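Brikard Block and Tray Set
Section 4: Setting up the table, backdrop and tray

Read Section 3 (Unpacking) first. The steps below assume that all parts have been checked against the packing list and the tabletop is already level.

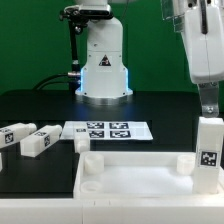
4.1 Backdrop

1. Hang the green backdrop behind the table so that it reaches below the back edge of the tabletop. The standard backdrop is part no. 3256.
2. Smooth it from the center out to the sides. Folds that stay after a day of hanging can be steamed from the back.
3. Fasten the lower corners with the clips supplied.

Caution: Do not iron the front of the backdrop. The color coating will go shiny and can't be restored.

4.2 Tabletop

1. Wipe the black surface with a dry microfiber cloth. For fingerprints, use a cloth dampened with water and let the surface dry.
2. Run any cables toward the back of the table and keep them clear of the tray.
3. Leave at least 30 mm between the tray and the front edge.

Note: Glass cleaners leave a film on the matte finish. Claken surface wipes may be used, but test them on the underside first.

4.3 Tray

1. Set the tray down with its open side up and press on each corner in turn. It should not rock.
2. If it rocks, turn it over and look for grit or bits of packing tape on the bottom.
3. Fix the tray with the two adhesive strips from bag 812. Press for a full minute.

Note: The strips can be lifted and reused once. After that, order new ones.

4.4 Blocks

1. Check the marker on each block before use. The black and white squares must have clean edges, with no lifting at the corners.
2. Hold the block by its sides near the top and lower it upright into the tray until the end rests on the bottom.
3. Turn the block so that the marker faces the front of the table.
4. Let go and check that the block stands straight.

Caution: Do not force a tight block. Take it out, clean the lower end and try again. A block that has been pushed in hard may chip when it is removed.

Note: Tall blocks fall easily when stood on the bare tabletop. Lay them on their sides when they are not in the tray.

4.5 Replacing a marker

Peel the old marker from one corner, remove the glue with a plastic scraper and apply the new one with the printed arrow pointing up. Do not cut or trim the white border – the marker needs it to be read correctly.

Markers bought before October have the arrow on the backing paper only. Note its direction before peeling.

Section revised 15 July 2019, Yuxi Cao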